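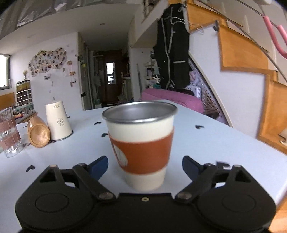
O copo da cinta castanha, com a garra aberta à frente.

Eu chamava-lhe Prudine, ao copo, porque passar semanas a ensinar uma garra a pegar em loiça dá nisto, começa-se a batizar coisas. O método da Sleiman era simples de contar: eu levava a garra na mão, pegava nos copos à minha maneira, e o modelo aprendia com os meus gestos. Fiz 469 demonstrações em janeiro, na mesa dos corações, com o casaco pendurado ao pé da escada a fazer de plateia!

O Ettore Pellegrini ligava-me todas as noites.
— Então, e os deitados?
— Os deitados são outra conversa, Ettore.

E eram. De pé, o modelo falhava 5 em 30. Deitados, falhava quase tudo, e eu já sonhava com cilindros a rebolar.
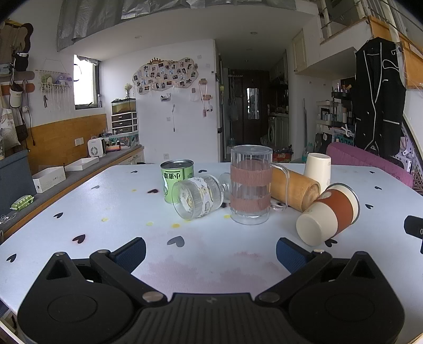 A caneca de pé e parte da companhia caída à volta.

Foi então que me lembrei de misturar tudo (desarrumar, vá) e gravar outra vez, sem pensar em ordem nenhuma. O Ettore achou uma parvoíce. Quando lhe mandei os resultados novos, ficou calado um bocado e depois perguntou se eu tinha jantado.

© Rotton Contos | Contacto | Voltar ao topo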